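Learning Slovak at 60, part two

Posted 13/02/2021

After the first post a few people wrote to ask which course I was using. I'm using three of them, and none very well. The main one is a secondhand textbook that came with half of the exercises already filled in with pencil. I erased the first few chapters and then gave up and started writing my answers on loose paper. The previous owner stopped at the chapter on the post office, so from there on the pages are clean.

I started last August. My grandmother spoke Slovak on the phone to her sister and to no one else, and my mother understood it but answered in English. I grew up with maybe a dozen words, mostly for food, and two that I have since learned not to say in front of Oľga.

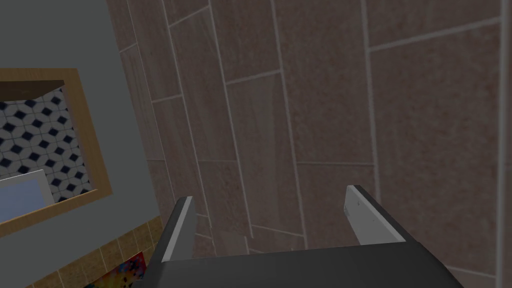

Oľga Ševčík is my teacher. We meet online for an hour, and for most of that hour she waits while I look for the right ending. English speakers tend to complain about the cases, and I complain too, but my bigger trouble is verbs that come in pairs. There is one verb for writing in general and another for writing something and getting to the end of it. I know the rule. I can explain it to you. Then I open my mouth and the wrong one comes out, and Oľga says the right one back to me quietly and goes on with what she was saying.

She doesn't like flash cards. I have some 3,000 of them on my phone anyway, from a set that Arvo Lindqvist made when he was working in Košice. A lot of them are about machine parts. I now know the word for a flange and had to ask for the word for a spoon.

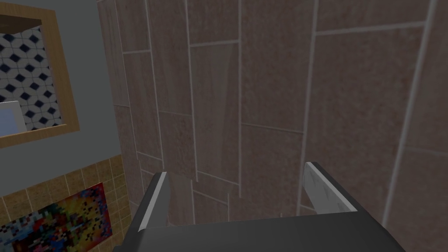

Brownish-pink tile with staggered joints.

Reading has gone better than talking. I'm on my second children's book, a long one about a badger who runs a train station, and I can get through a page before breakfast if I don't stop for every word. I used to stop for every word. Matěj Ďurica told me to underline them and keep going, then look up only the ones that showed up again on the next page. He is Czech and learned Hungarian this way. Most of my underlined words never come back, so that saves a lot of time.

Listening is the worst. I play the radio news while I do dishes and catch the weather, place names and numbers. Last week I understood an entire sentence about road work and was pleased for the rest of the evening.
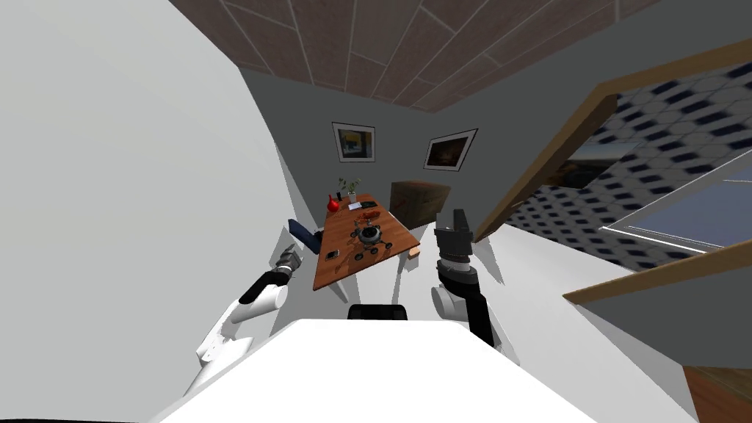
Warraich Language Circle -- Members' Blogs

I should say something about the Circle, as two new people have joined since I last posted. We have one call a month in whatever language each person is learning, which means a lot of talking past each other. Sabina Gajdoš is the only other person doing Slovak, and she is far ahead of me. She has started sending me voice messages and I have to answer in kind, no typing. My first reply took most of an afternoon and ran to four sentences -- one of them was "hello."

I've kept every message. I played the first one again yesterday and could hear two mistakes in it right away. I could not have heard them in the fall.

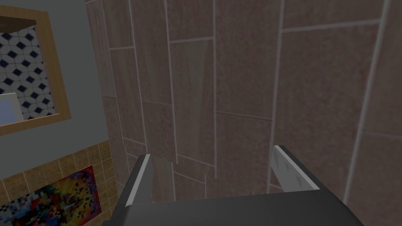 What I'm doing next

Finish the badger book. Write a letter to my mother's cousin in Žilina, by hand, and have Oľga check it only after I've done a full draft. Drop the third course, the one with the cartoon owl, and see if they'll refund the rest of the year.

I also want to learn one song all the way through. My grandmother had one she sang while she ironed, and I have the tune and about half of the first line. If anyone knows a song that begins with something about a white horse and a gate, please leave a comment.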